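The gripper that wouldn't let go

Obsa Tefera laughs before I have finished the question. Yes, she says, she remembers the Sunday very well, and no, she still hasn't been forgiven for the phone calls.

Tefera looks after the tidying robots at Grikelstead, where two arms spend their days learning to pack washbags: soap, flannel, toothpaste, all the soft and squashy things that machines find so hard. She has been at it for seven years and talks about it the way other people talk about their allotments.

"Everybody thinks the heavy stuff must be difficult," she says. "Give me a brick any day! A brick stays the shape it was. Cloth is a new object every time you touch it, and I love it for that, I really do."

What went wrong in May was a fault in the grip release. The arm would pick up an item, carry it over, and then, on the command to open, squeeze harder. The first time it happened she put it down to a snagged thread. The second time, a tube split from end to end.

"It was toothpaste up the wall," she says. "Minty, at least. But I stopped laughing when I thought about where my hand had been ten minutes before." 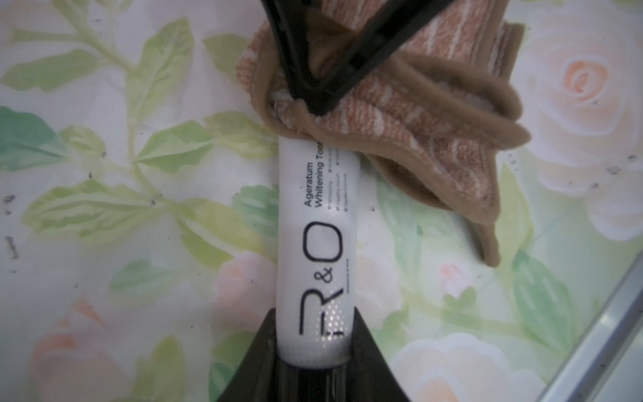 She had been in the habit of reaching in to straighten things between runs, with the arm paused but still powered. So had everyone else. On paper the pause was safe -- the fingers were meant to hold whatever force they had and add nothing to it. With the fault, a paused gripper could start closing again.

Finding the cause took 11 days. The team blamed the force sensor, made by a small firm called Triltia, and swapped it. No change. They blamed the cable and swapped that too. It was an engineer from Goveck, on the end of a very long call, who asked them to read out the settings line by line.

"And there it was, one sign the wrong way round," Tefera says. "An update had flipped it, but only for light loads. Anything stiff was fine. We'd done 800 test grips on a plastic block and every one passed. Of course they passed! We never tested it on a sock."

The tests now include socks, and flannels, and half-empty tubes, which she says roll up in ways she could watch all afternoon. There is also a new rule from Ghaffari, the site's safety adviser: power off before hands go in, every time, even for a second. It slows the work down, and there was grumbling.

"I grumbled as well," she admits. "Then I went and looked at that split tube again. I keep it in my drawer."

I ask whether the whole business put her off. She looks quite shocked. The fault, she says, taught her more about how the gripper feels its way round soft things than any of the good months had, and she has started a notebook of odd grips that she wants to try next -- a wet sponge, a glove with one finger inside out, a bag inside a bag.

"Come back when we do the glove," she says. "Bring a coat, though, the heating's hopeless."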